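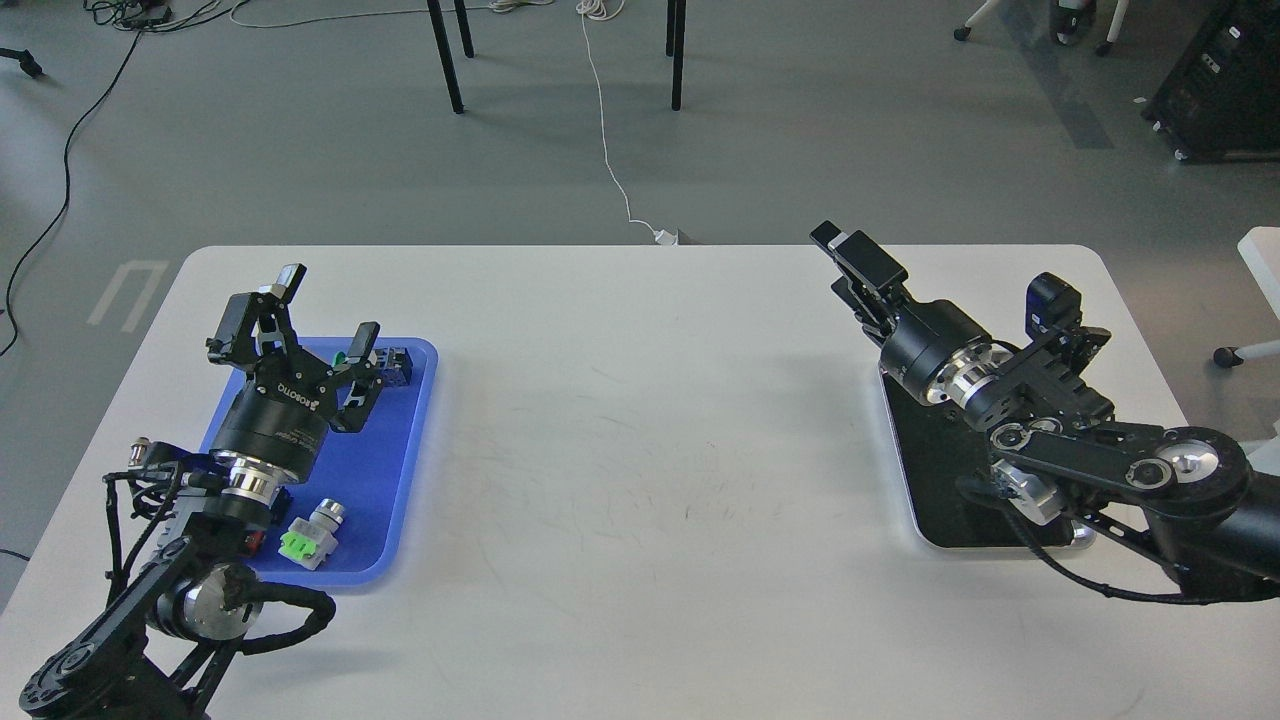
Two-Arm Sorting Table – what to budget for

I get asked for a price on this setup nearly every week, and my first question back is always the same: what are you picking up? Small parts like push-button switches are a nice fit for the Prudau table. You get a white top with rounded corners, an arm mounted at each side, a two-finger gripper on each, and our Mular control software. Allow 30 days for delivery and another few for setting up.

Arms eat most of the money, so people tend to forget the little stuff. Trays, for one! Buy spares, and buy them in a color your parts stand out against. I like blue for switches with red, yellow or green caps.
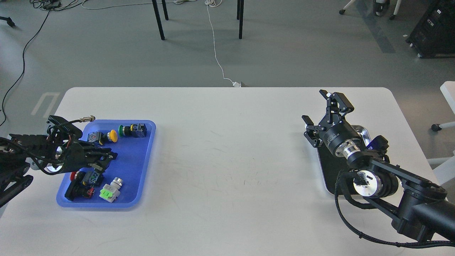 Fingers are the other thing. A mushroom cap and a slim round button head don't grip the same way, and I'd rather sell you a second set of fingers up front than have you fighting with the first. Put aside 480 dollars for a spare set from Sandhu and you'll be fine (they swap with four screws and a bit of patience).

Then there's floor space. Measure the room with the arms stretched out, leave 43 inches behind the table so you can walk through, and work out where the power comes in before the table arrives – moving it later is a pain.
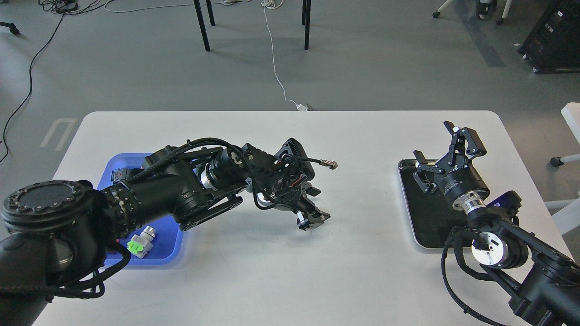
Java
Equipment Sales, Prudau

For your first year, I'd plan on about 60 hours of staff time for teaching the arms new parts. More if your mix changes a lot, less if you run the same switches all season. Cables and finger pads are wear items, so they go on the yearly list too.

Send me your parts list and a rough sketch of the room and I'll put a quote together. We're booking September installs now.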